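On the Keeping of a Play Kitchen

In October I undertook a full review of the play kitchen and its contents, which had not been put in order since we moved from Peststead to Plesascombe. The kitchen occupies the alcove beside the back stairs. It is used daily by my two grandchildren and, when the weather is poor, by several of their friends.

The first task was to establish what should remain. Pieces with split seams were set aside for mending, and anything with a loose button was withdrawn entirely. The felt food was retained in full. The tin saucepans, purchased secondhand in Aranda, were given to a neighbor, as their handles had become sharp at the rivets.

A second matter was presentation. Previously everything was kept in one deep chest, and the children emptied it onto the floor each morning in order to reach the bottom. I have now adopted shallow trays, with 6 items at most in each. A tray may hold food, something to serve it in, and one plain shape that can stand for whatever the game requires. A green block has already served as soap, a slice of melon and a telephone.
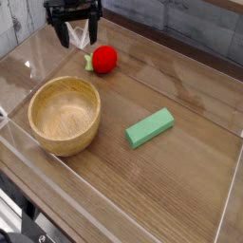 Maximiliano Zabala wrote to say that he would leave out the plain shapes altogether, having found that in his house they migrate to the building corner by lunchtime and are never returned. He recommends keeping the food strictly with the dishes. I have considered the point and intend to continue as before until the end of the winter, when the arrangement will be reviewed.

With regard to care, wooden bowls are wiped with a barely damp cloth and dried at once. They receive a thin coat of food-safe oil twice a year. Felt pieces are washed by hand in cool water, pressed in a towel and left flat overnight. They should not be placed on a radiator.

The trays are exchanged after supper. Those not in use are stored on the Undgate shelf in the hall, above the boots.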